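Home | Tickets | Knowledge Base | Log out

Ticket: Shared calendar shows events one day early
Opened: 7/4/19
Opened by: Karla Ledesma
Site: Zaltdale office
Priority: 2
Status: Closed

All-day events on the Brustden shared calendar show up a day before they should. Meetings with a start time are fine. The October training day is in the calendar for the 21st, but my screen puts it on the 20th. The Stoltgate office sees the right date. I signed out and back in and cleared the browser cache. No change.

Support: Please check the time zone in your profile, under Settings, then Region. It has to match the one on your computer.

Karla Ledesma: Profile was set to UTC. Computer is on Central. I changed the profile to Central and saved. New all-day events now land on the right day. The old ones are still off.
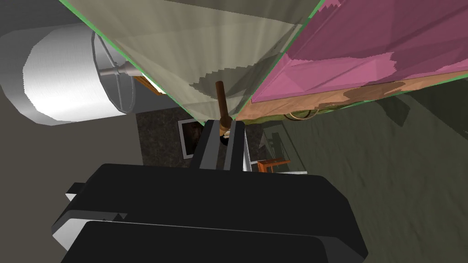 Robles had the same thing after the last update and wrote that changing the profile only helps with new entries. Old ones keep the zone they were saved in until someone opens and saves them again, or until the calendar is exported and loaded back in.

Karla Ledesma: There are over 100 old entries, so I went with the export. First try stopped with error 6, file locked. Closed the calendar in the other tab and ran it again. It finished and the training day is on the 21st now. Repeat reminders were lost and I am putting those back by hand.

Support: Reminders are not part of the export file. Added to the known issues page. Closing this ticket.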